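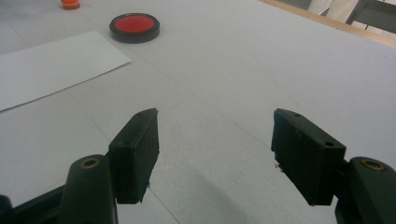
Home | About the Association | Meetings | Newsletter | Hall Hire | Contact

Avthorpe Residents' Association
Minutes of the General Meeting, March
Reading time: 4 minutes

Meeting opened at 7.04 pm in the Lamrani Room, Avthorpe Library.

Chair: Ga-eun Lim
Minutes: Kilian Moser
Present: Arlindo Toledo, Ro-un Ha and members as per the attendance sheet
Apologies: Han-gyeol Shim (written report tabled)

1. Minutes of the previous meeting
The minutes were accepted with one correction. Under item 6, "Nastport Road" should read "Nastport Lane". Moved R. Ha, seconded A. Toledo. Carried.

2. Matters arising
2.1 The council has replied to the Association's letter on the footpath outside the chemist. The repair is listed for the coming financial year. Members noted that the same answer was given last year, and the Secretary was asked to request a month in writing.
2.2 The noticeboard key has been found. A second copy is to be cut and held at the library desk.

3. Finance
Mr Toledo presented the accounts. The balance of the working account stands at $1,226. Hall hire for the half year came to $249 and has been paid. The street fair reserve remains at $643 and was not drawn on. Mr Toledo advised that the bank has changed its rules on signatories and that both current signatories must attend a branch in person. Report received.

4. Bus route changes
The Chair reported on the proposal by the operator, Anomen, to end the evening service at Nastport Junction and remove the last three stops in Avthorpe. Submissions close at the end of the month.

Ms Ha tabled the results of the residents' survey. The Association received 85 responses, most of them from the streets north of the creek. Respondents were chiefly concerned about shift workers at the hospital and students returning from evening classes. Several wrote that they would accept a less frequent service if the full route were kept.

Discussion followed. One member considered that the Association should oppose any change. Another felt that a request for an hourly service after 8 pm – with all stops retained – stood a better chance. The second view was put to the meeting.

Motion: That the Association make a submission asking that all Avthorpe stops be kept on the evening service, and accepting an hourly timetable after 8 pm. Moved R. Ha, seconded K. Moser. Carried, with one member asking that their vote against be recorded.

Action: Ms Ha to draft the submission and circulate it to members by email. Chair to sign.

5. Creek reserve planting
Mr Shim's written report was read by the Chair. The council will supply tube stock and mulch, but the Association must arrange its own tools and watering. Mr Shim recommends that planting wait until the autumn rain has set in. He also asks that the lower path be left clear for the mower.
Action: Mr Shim to confirm the delivery point with the parks office.

6. Street fair
Deferred to the next meeting. Stallholders from last year are to be contacted in the meantime.

7. General business
7.1 A member raised the colour of the new street signs, which are hard to read at night. Secretary to write to council.
7.2 Parking across driveways in Lamrani Court was raised again. Residents are advised to report each case to the council's after-hours line.
7.3 The Chair thanked the library for the use of the room and reminded members that chairs are to be stacked by the side door.

Meeting closed at 8.41 pm.

Comments

Pauline: Thank you for keeping the bus survey open the extra week. Will the submission be put up here once it has gone in?

K. Moser (Secretary): Yes, Pauline, after the Chair has signed it.

northside_dad: Item 7.2, I have rung that line four times and got a recording. Is there another number?

Bev T: Happy to lend two watering cans and a barrow for the creek planting.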